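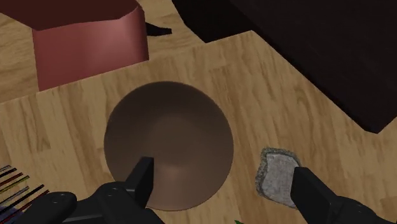
Bowl pickup in Bindine, looking down over the gripper. The gray lump on the right caused more trouble than the bowl did.

22/10/2019
By Philomena Dolan

So I've been living with Bindine for most of a year now, and I was all set to write a glowing review of it back in the summer, and then it let me break a dish and scare myself half to death. You're getting the less glowing version.

Quick background if you haven't run into it. Bindine is a desktop simulator for tabletop arm work. You build a little scene, drop your arm and gripper in, write or record your motions, run them until they behave, and then push the same program out to the real arm. I use it with an Ommont arm and the stock two-finger gripper, in a garage shop where I do small pick-and-place jobs and far too much tinkering. The license is $260 a year. There's a free version too, but it won't export to hardware, so for me it was never really an option.

The good stuff first, because there's a lot of it! Setup took me one evening. The object library is nice and random, in the way a real kitchen counter is random, and you can throw a bowl and a bunch of clutter onto a wood surface and be practicing grasps before your coffee's cold. The shading is plain (don't expect movie graphics) but the wood grain is good enough that my vision code treats it like wood grain, including getting confused by it, which I count as a plus. Frame rate on my old desktop is fine. I can leave a batch of 200 grasps going over dinner and come back to a tidy log with every miss marked.

I also love how it handles a bowl. Bowls are mean. You have to put one finger inside the rim and one outside and come straight down, and if you're off by a hair you push the thing across the table. Bindine's contact model gets that push right, or right enough that what I learned on screen carried over to my actual counter. My old simulator, Mulligan, would just let the finger sink through the rim like it was fog.

Okay. Now the bad part.

The Ommont has a grip force limit you can set, and Bindine keeps its own copy of that number in the scene file. You type it in once, it shows up in green in the side panel, and every program you export carries it along. Great idea. Except that if you swap any object in the scene and then hit Reload Scene, the limit goes back to the factory maximum, and the side panel keeps showing your old number. Still green! The export gets the maximum. There's no warning and no line in the log.

I had changed out one piece of clutter for the little gray stone (mostly I wanted something lumpy sitting near the bowl so the outer finger had to be careful about where it landed). Hit reload, ran my batch, got lovely results, pushed it to the real arm. On the real counter I had a stoneware bowl and a chunk of actual pumice from the bathroom. First pass, the arm came down a little too far to the right, the fingers closed on the edge of the pumice and the rim of the bowl together, and it just kept squeezing. It should have backed off almost right away. The bowl went with a crack I heard through my earmuffs, and a piece landed by the garage door.

I was behind my clear panel with a hand on the stop button, so I'm fine and the arm's fine. But I'd had my fingers in there a few minutes before, nudging the bowl into place with the power on, which was dumb, and I'm telling you so you won't do it. I had been counting on that force limit as the thing that made it okay.

It took me two evenings to figure out what had happened. I blamed the gripper first, then my own code. Finally I opened the exported program in a text editor and there it was, the factory number, sitting where mine should have been. I did it over with a fresh scene and got the same thing every time.

I wrote to Brundinari, the company behind Bindine, and heard back from Ultan Corrigan in their support group the next day. He was nice about it and didn't try to tell me I was holding it wrong. He reproduced it from my file, said the panel was reading from one place and the export from another, and told me a fix was planned for the February release. I asked whether they'd be emailing customers in the meantime and he said he'd pass that along. I haven't gotten an email. There's a note in the known issues page now, about three screens down, under something about font sizes on laptops. Come on, folks! It belongs at the very top in red.

What I do for now: after any reload I retype the limit, save, close the program completely, open it again, and then check the exported file by eye before it goes anywhere near the arm. I also set a limit on the Ommont's own controller, which I should have been doing from day one. The controller one wins if the two disagree, and Bindine can't touch it. It adds up to three minutes per export. Annoying, but I've got the rest of a set of stoneware I'd like to keep.

Smaller gripes while I'm here. The undo only goes back a few steps. The camera snaps back to its default spot whenever you pause, so if you like to watch from over the gripper the way I do, you'll be setting that view again and again. And the manual calls the same setting "grip limit," "close force" and "hand effort" in different chapters, and I lost most of a Saturday-sized chunk of time to that one.

Would I buy it again? Yeah, I think I would, and I've already renewed. The grasping is that much better than what I had before. If you only want to play around on screen, go for it, you'll have a blast. If you're exporting to a real arm, wait for the fix, or put a limit on your controller first and read your export files every single time. I'm giving it three stars out of five, and I'll come back and redo the score once I've tried the February version on my own counter, with a plastic bowl.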